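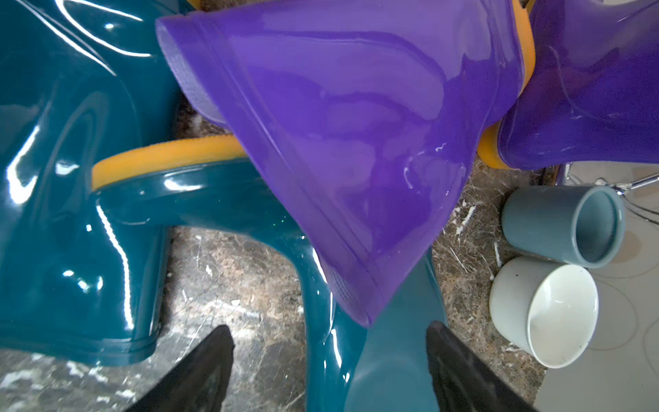 Subject: Re: [wevow-lab] Budget for the second cell, spare parts and cameras

Dear all,

Thank you for the answers to my first draft. I have read them carefully, and I have changed the sheet in many places. Please look at the new version before I send it to the finance office in February. After that I can move money between lines, but I can not ask for more.

The total is now 55 thousand dollars for one complete two-arm cell. In the first draft I wrote only the price of the arms and the computer, and I see now that this was a beginner's mistake. Arms are the easy part of the list. You ask for a quote, you receive a quote, and the number is the number.

The difficult part is everything which stands between the arms and the boots. I explain the lines one by one.

Grippers. The quote from Jirlow is for parallel-jaw grippers with the standard fingers. I have added 6 pairs of replacement fingers to the order. Rubber boots are not kind to fingers – the glossy ones slide, and the soft ones fold when you hold them by the shaft. We will want to try other finger tips, and I do not want to stop the work each time while we wait for a parcel. If somebody has good experience with a softer coating, please tell me the name and the price. I have found coatings only in quantities for a factory.

Wrist cameras. I keep one on each arm and I add one spare. Shiny rubber under bright light gives strong white reflections, and for this reason I asked two sellers if they can supply a polarizing filter. One said yes, the other did not answer. I have put the filters in the sheet with a question mark beside them.

Cables. This line was forgotten in my draft and I am a little ashamed. A corrugated cable conduit which makes a loop over the wrist must be long enough for the whole reach of the arm, but when it is too long it comes in front of the boots at the back. I would like to buy the conduit by the meter and cut it here. Please do not order fixed lengths again.

Enclosure. Reltby offers aluminum profiles cut to size, with corner connectors. Their delivery is 28 days from the signed order. The wall covering and the floor covering are separate lines, and they are cheap. I propose to buy several patterns, a plain one also, so that we can change the background without building a new booth.

Objects. Please do not laugh at this line, it is larger than you think. Boots in different colors, with linings and soles of other colors than the shaft, and small things to stand among them, such as cups. I think we must write them in the sheet as consumables. The finance office asked me last time why a robotics group buys children's boots, and it took many emails. With the right category there should be no emails.

What is not in the sheet: a service contract, a second table, and any furniture. The service contract costs 2 thousand dollars for one year. I am not against it, but I would like to hear from the people who have called the service in the past. Was the answer quick? Did they send a part or only advice?

One more question, about installation. The supplier can mount both arms on the rail and check the alignment, for a fee. I would prefer that we do it ourselves. We have the drawing from the first cell, and then at least we know which screw is where.
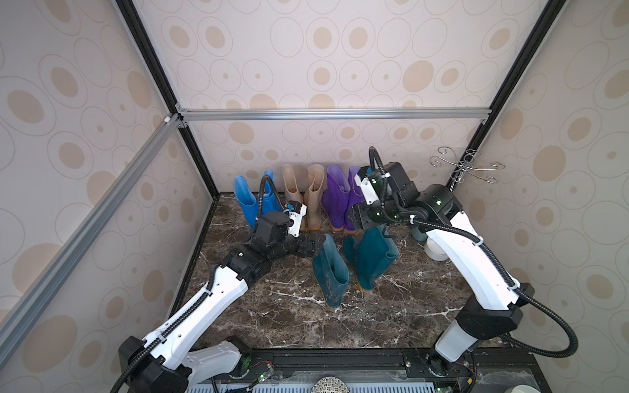
Myung-ja Han wrote:

I have gone through your draft and my main worry is time, more than money. You put the arms, the enclosure and the cameras in one order with one date. If the enclosure comes late, the arms will sit in their boxes and the warranty will already be running. Could you ask for the arms to ship after the profiles?

Also, I can't find spare fingers anywhere. On the first cell we borrowed them from the other project more than once and they have not forgotten it. And please budget for the conduit.

About the objects, I would buy doubles of every pair of boots. Models get discontinued. When a boot tears and the shop no longer sells that color, you can't repeat your older trials.

I am fine with doing the mounting here.

End of the earlier message. My answers to it:

The order of delivery is changed, the arms ship second. Jirlow agreed to this by phone and I have asked to have it in writing.

Doubles of all boots are in the sheet now, under consumables.

Please write your corrections in the comment column and leave the numbers as they are. I will change them myself.

With kind regards,
the one who keeps the sheet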